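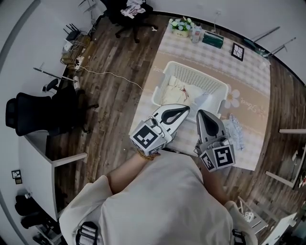 Both grippers over the laundry basket, marker cubes in place.

The open day at Trukis started at 2 in the afternoon, and I arrived expecting the usual: a steel arm behind yellow rails, a man with a tablet, a bowl of branded mints. There were mints. The rest was a room with a rug in it, and on the rug, a laundry basket.

I should say that I go to a lot of these things. I have stood through a bottling line in February with the loading doors open, and I once spent an entire morning on conveyor lubricants. So I was prepared to be patient with the laundry. In the end it was the only stop on the tour where I took proper notes, mostly about cleaning.

The station is called Clorov, and it's the pair of hand-held grippers you see in the caption photo, plus whatever it takes to keep them honest. A person holds one in each hand and does a chore with them. The movements get recorded and later go toward teaching a robot to do the same chore, presumably with less sighing. Our guide called the whole arrangement "the cell," which is a generous word for a place with a daisy on the carpet.

Each gripper carries a cube printed with bold black-and-white squares, mounted at the base of the finger. The software works out where the gripper is by looking at those patterns, so the cubes get more attention than anything else in the building, including the visitors. The cleaning routine is a dry cloth first, then a barely damp one, then a long look under the lamp. A scratch across a dark square means a new face. A fingerprint means a short talk.

The faces are stickers, and they used to be applied by whoever was free. That ended after one went on a quarter turn off. The recordings looked perfectly healthy until somebody played them back and found the left hand apparently reaching through the floor. They lost 400 takes to that sticker. Now there's a small arrow on the mounting plate and a laminated sheet explaining the arrow.

The fingers are the other thing that wears. They're angled pieces with a teardrop cutout, and the procedure is to bend each one gently by hand at the start of a shift and see whether it comes back straight. If it's lazy about it, it goes in a tray marked with the date and a new one goes on. I was allowed to bend one. I bent it, it came back, and I was thanked with what I took to be real relief.

Changing a finger takes 12 minutes, of which most is checking afterward. The gripper is opened and closed 20 times, fully, and the readings at either end are compared with the ones from the day before. If the closed position has drifted, they loosen the mount, seat the finger again and start over. Our guide did the full set of openings and closings while we watched. It has roughly the drama of someone testing a stapler, and two people in my group drifted off toward the mints.

I asked about the cables, as I always do, having tripped over some of the finest in the industry. The rule is that power strips stay off the rug and anything that crosses the floor gets walked before a session, end to end, by someone looking down. A good rule — I would like it adopted at several trade fairs I could mention.

We then moved on to Manolakis, who supply the fasteners and had a table in the corridor. I learned a good deal about thread-locking compound, more than I can use. The Fluken demonstration next door had been postponed while they looked for an adapter.

Before leaving I went back for another look at the spares cabinet, which has a drawer for left fingers, a drawer for right fingers and a third drawer labeled "ask." I asked. It's where they keep the ones that passed the bend test but that the operators don't like the feel of. They have never thrown any out, and the drawer doesn't quite close.

Parking is behind the building. Bring change for the meter, as it doesn't take cards.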